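In Defence of the Mesh Bag

I have reached the age at which a man has opinions about laundry, and I would like to get them down before I reach the age at which he has none.

The quarrel began in February, when our washing machine ate a sock. I say ate because I used to believe the phrase was a figure of speech. The repairman from Brorside put his arm in behind the rubber door seal up to the elbow, felt around with the expression of a vet, and brought out one grey ankle sock, a hair grip, a quantity of lint that had taken on the shape of a mouse, and the underwire of a garment I was not asked to identify. He laid them on the kitchen floor on a sheet of newspaper. He charged us 131 pounds, and he told us, while writing out the bill on his knee, that we wanted to get some mesh bags.

I did not want to get some mesh bags. I come from a family that put everything in together at one temperature and accepted what came out. My father went through most of his working life in shirts of a colour that began as white and had negotiated its way to something else. It seemed to me that a bag for washing clothes in, inside a machine for washing clothes in, was the sort of thing people buy once they have run out of problems. You may as well put your plates in little coats before they go in the dishwasher.

But my wife had seen the underwire, and she bought a set of 12.

They came in assorted sizes, folded very small, in a packet from Nestano with a picture of a woman laughing at a jumper. There were big ones for knitwear, middling ones for shirts, small ones for what the packet called delicates, and one tiny drum-shaped one that nobody in the house has ever found a use for and which currently holds garlic. It hangs on the back of the larder door and does the job very well. I mention it because it is the only one of the 12 whose virtues I saw at once.

The case against the mesh bag is easily made, and I made it at some length over several weekends. It adds a job at the front of the wash and another at the end. It makes a load feel sorted when all you have done is put it in smaller heaps. A sock bag in particular rests on the idea that everyone will put their socks in it as they take them off, and if we were people who did that, the sock would never have got behind the seal to begin with. Then there is the matter of things drying in a lump. Leave a full bag in the drum overnight and by breakfast you have a sort of cold dumpling with sleeves.

My old colleague Yao-tsung Hsueh, to whom I put all this over lunch, listened with great patience and said that his mother had used mesh bags for 30 years and had never lost a button. I said that nobody needs all their buttons. He looked at my cuff. I had, as it happened, rolled it up that morning for reasons of my own.

So I am in the awkward position of a man who has changed his mind and would like some credit for it.

What changed it was a cardigan. I shall not describe the cardigan, except to say that it is green, that it was a present, and that I had been told it was to be washed by hand. I have washed things by hand. You stand at the sink with your sleeves wet to the armpit, squeezing, and the water goes a colour you would prefer not to know about, and then the thing weighs as much as a dog and has to be rolled up in a towel you were hoping to use. In April I lost patience, zipped the cardigan into one of the big bags, set the machine to its gentlest, shortest, most apologetic programme and went out for a long walk along the canal so as not to be there when it happened.

It came out as a cardigan. It had the same number of arms, and they were the same length as each other, and I wore it that week to a dinner at which my wife asked whether I had washed it by hand and I said that I had taken great care of it.

Since then I have gone over to the bags with the zeal you only get from people who arrive after everyone else. Tights go in a bag. Anything with a hook goes in a bag, and anything that a hook could get hold of goes in a different bag. The good tea towels have one. The cloth napkins had one until I was asked, kindly, to stop. I have views on how full a bag should be (half, or the things in the middle come out as they went in) and on which way up a shirt goes. I do up the collar button first. I have become unbearable, and the washing has never looked better.

I do have one complaint, though, and I think it is a serious one. I mean the zip.

Everything else on a mesh bag is a plain idea plainly carried out. It is cloth with holes in it. Water goes through the holes and socks do not, and I challenge anyone to improve on that. The zip is where all the trouble has been put. It is nearly always too fine for the cloth it is sewn to, so that when the bag is empty there is nothing to pull against and the whole edge comes along with you, bunching up as it comes. You need one hand for the tab and another for the far end, and a third would be welcome to smooth the bit in between. I have watched a grown man, who can rewire a lamp, stand in our utility room with a sock bag held in his teeth.
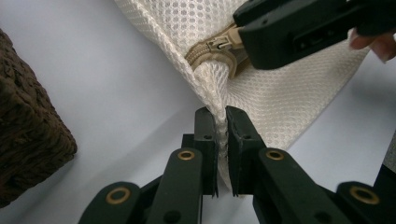 A beige zip on white mesh, held by the tab, with the coil curled round on itself.

I look at that little loop of coil with something like fellow feeling. Every mesh bag I own has done it at one time or another. The cloth folds, the zip goes round a corner it was never meant to go round, and you are left with hold of the tab at one end and no idea where the rest of it has got to. The trick, if it is one, is to leave the tab alone to begin with. Find the other end. Get the cloth pinched at the bottom, draw it straight, and only then ask the slider to move. It took me from February to the middle of summer to learn this, and I now teach it to visitors.

There are people who will tell you to buy the kind with a drawstring. I have tried the kind with a drawstring, from the hardware shop in Fovonstead, and all I can say is that a drawstring in a spin cycle ties knots that would interest a sailor. I cut it open with the kitchen scissors in the end. There is also a kind with a small elastic pocket for the slider to be tucked into, so that it cannot work its way back during the wash. Three of ours have this pocket and I regard them as the aristocracy. I tuck the tab in every time, with my little finger, and get a satisfaction from it that I would not care to explain to the repairman.

My daughter says that what I have is a hobby. She washes everything she owns in one go at 30 degrees, on a Sunday night, and shuts the door with her foot. Her clothes look perfectly all right, I must admit. They are also all black, and I have pointed out to her that this is a form of cheating. She did take two of the middling bags when she moved to Dogbe, and I was touched until I went to visit and found that she keeps her phone chargers in one and onions in the other.

Perhaps they do belong to the onions as much as to us. It is a thing I like about them, now I have got over myself, that they make no claims. Most of what gets sold for the laundry promises a transformation: whiter, softer, fresher, with a mountain on the label. A mesh bag says that your socks will be in the same place at the end as they were at the start. At my time of life that strikes me as a very fair offer.

The repairman came back in August, for the dishwasher. I showed him the bags, which were drying on the airer in order of size. He said they looked very nice and asked where he could put his tools.

More from this column
The airing cupboard and other lost rooms
Why I will not be buying a quieter kettle
On being lent a ladder
A short history of the drawer with the batteries in it
What to do with one glove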